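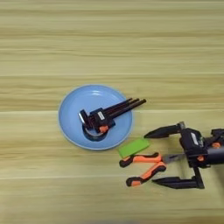

Oiling a wooden table is one of those jobs I put off all winter and then happily do in June with the windows open. My neighbor Inese Vanags got me started, and I've used her method ever since (she does hers twice a year, bless her!).

## Before you oil

1. Wipe the top with a barely damp cloth and let it dry overnight.
2. Sand lightly with the grain, never across it. Go easy near the seams - they like to hold dust.
3. Vacuum, then wipe again with a dry rag.

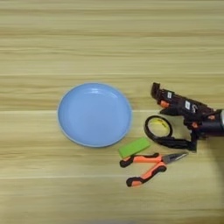

*Pale wood, with the blue plate on it.*

## Putting the oil on

I use Trotenik, but any food-safe hardening oil will do nicely. Pour out a little, much less than you think you need, and rub it along the grain. Let it sit for 40 minutes, put the kettle on, then buff off everything that hasn't soaked in. If the cloth drags or feels sticky, keep buffing.

Wait a full day and do a second thin coat. Spread your oily rags flat outside to dry, please, as a bunched-up rag can heat up and catch fire by itself.

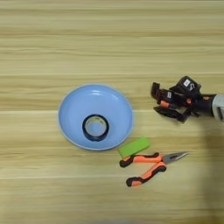
*Light blue bowl on the tabletop.*

Then comes the hard part - leave it alone for 6 days before any spills, hot mugs or homework.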